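Ikard Talking Label Reader: seven months in

I've been living with the Ikard since August, and I finally feel ready to say something useful about it.

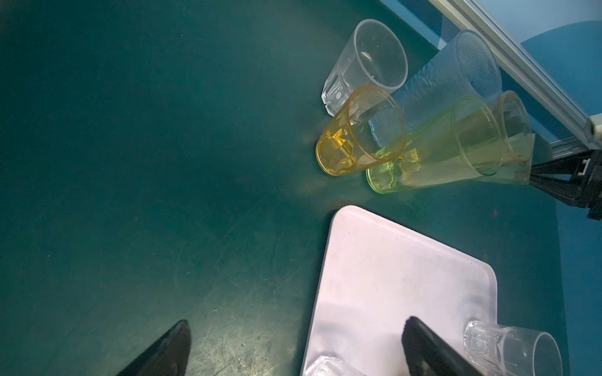 A reader signing in as Farina wrote to me after my first impressions post that hers mixed up two cans of soup in the first week and she nearly sent it back – had I tried the firmware update? I hadn't! I did it that same night, and it made a real difference, so thank you, Farina.

If you haven't met one of these, it's a pen-shaped gadget with a speaker in the handle. You stick a little coded dot on something, record a few words, and the pen plays them back when you touch the dot again. I have very little central vision left, and I'd been getting by with rubber bands and a lot of sniffing.

The box comes with 312 dots, and each one holds up to 60 seconds of recording (way more than I need to say "decaf"). The memory takes 900 recordings in all. I've used the dots on spice jars, file folders, my thyroid pills and the fuse box. They survive the fridge fine. The dishwasher ate two of mine, so buy the washable ones if that matters to you – they're sold separately, 17 dollars a pack, and I think that's steep.

What I love is the power button. It's raised, it clicks, and it's nowhere near the record button. My old Cidow had both side by side and I wiped out my own labels more times than I'd like to admit. The voice menu is clear too, and you can slow it down.

Now the grumbles. The volume dial turns itself up in my bag. The charging port is tiny and has no tactile mark, so I put a dab of puff paint next to it. And the printed quick start guide is in small gray type, with no braille or large print copy in the box. Come on! You have to call and ask for the audio version.

I ordered mine through Flimeck and it came in four days. I'd buy it again, dial and all, and I'm saving up for a second pack of the washable dots.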